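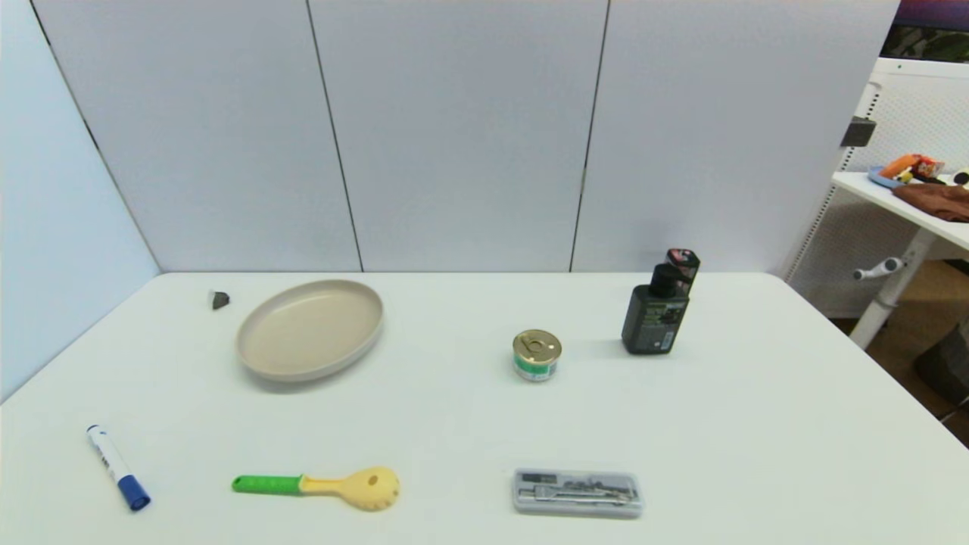
Drerkwood Home Workshop Forum > Finishes and Surfaces
Thread: White tabletop going yellow near the window

clutport_dan
Painted a desk top in February with Trorko water-based enamel, satin white, over their own primer. Two coats, 190 grit between them. The half nearest the window still matches the sample card. The half against the wall has gone cream. I expected it the other way round. Is this the paint or the primer?

hingepin
What is the substrate? If it is knotty pine or oak, you have tannin bleed and no topcoat will stop it. Needs a shellac-based primer.

clutport_dan
MDF, edges sealed. No solid wood anywhere in the top.

hingepin
Then not tannin. Are you sure the can says water-based? Oil alkyds yellow in the dark and bleach back in daylight. Your pattern fits an alkyd exactly.

L. Barbier
Agree on the pattern. Trorko sells 2 lines under nearly the same label. One is straight acrylic, the other is a water-borne alkyd. Both clean up with water. The second one yellows in low light like any other alkyd. Check the back for "alkyd" or "urethane modified."

sandblock_radebe
I disagree that it has to be the resin. I had the same cream tint on an acrylic top and it came from the cleaner. Spray with dye in it, wiped on every day. Wash a small patch with plain water and a drop of dish soap before you repaint anything.

hingepin
A cleaner would stain both halves.

sandblock_radebe
Only if both halves get cleaned the same. Mine did not. The test takes 15 minutes, so I don't see the argument against it.

clutport_dan
Washed a patch at the wall end. No change at all. The can says "water-borne alkyd enamel" in small print under the coverage table.

L. Barbier
There it is. Put a lamp or daylight on the dark half for a few weeks and it should come back part of the way. It will drift again once it is in shade.

sandblock_radebe
Fair enough, it's the resin. I still would not use that cleaner.

clutport_dan
If I go over it with acrylic, do I have to strip?

hingepin
No. Degrease, scuff with 220, bonding primer, then acrylic. Where did you find 190 grit, by the way? I have never seen it on a shelf.

clutport_dan
Typo, 180. Thanks. Will order the primer tonight.

Lionel, do you know if the acrylic line comes in satin?

L. Barbier
Satin and matte. Matte marks more easily on a desk. I would stay with satin.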